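Mayu Ogura @ robotics club, Kikuchi building
February, thread because I've got 20 mins before the bus

1/ Sorting project update. Two trays, a pile of bits, one arm. It has to pick the right thing and put it in the right tray. Sounds like nothing. Is not nothing.

2/ Team is me, Riku and Niilo. Riku does training, Niilo does the gripper, I do labels and complain. Ms Renaud signs off the lab hours and keeps asking when we'll write the report up (soon!!)

3/ We've called the thing Vesska. Riku wanted Terker. He lost the vote 2–1 and has not let it go.

4/ Packing tape is the object I'd bin if it were up to me. Big hole in the middle so you can't just squeeze the whole thing. Has to go one finger in, one finger out and grab the wall of the ring. Wrist cam view with the wicker basket underneath:

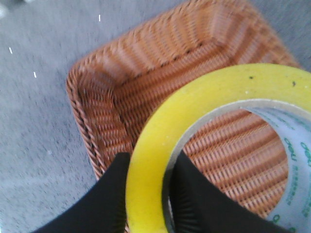 5/ Numbers

600 demos recorded so far. 57 thrown out because I bumped the table or the labels were wrong (mostly the labels, sorry Riku). Target is 1,464 which was Niilo's spreadsheet and I've stopped asking where it comes from.

6/ Objects list keeps changing. At the moment it's toy veg, a toy bun, foam cube, little jar with a screw lid, the tape. Wanted a mix of soft, shiny, round and awkward. The yellow basket gets properly busy once you've got the bread and the pepper and the rest in with the tape
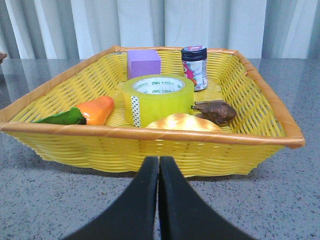 and that's what trips up the model, picking one thing when its neighbours are right up against it. On its own the cube is easy. Put stuff next to it and the arm dithers for ages then goes for the wrong side.

7/ Masaru (year above, did this last year) told us to vary the starting layout way more than feels sensible. We'd been putting things back in nearly the same spots every time without noticing. So now we shuffle between runs. Slower, boring, better.

8/ Also learnt: check the side camera as well as the wrist one. Wrist view is great for the grab but useless for working out where the other basket is. Spent a whole evening on a "bug" that was just me only lookng at one feed. 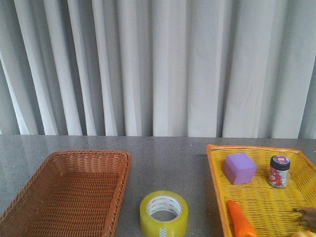
Side cam. Tape between the baskets, cube and jar over in the yellow one.

9/ Next – 23 layouts still to do on the current list, then retrain over the weekend if Riku can get the good machine. Niilo wants to try longer fingertips. I want to try dinner.

10/ Demo for the Zumham open evening is at 6pm, same room as last time. Will post the sign up link when ive got it. Bus is here bye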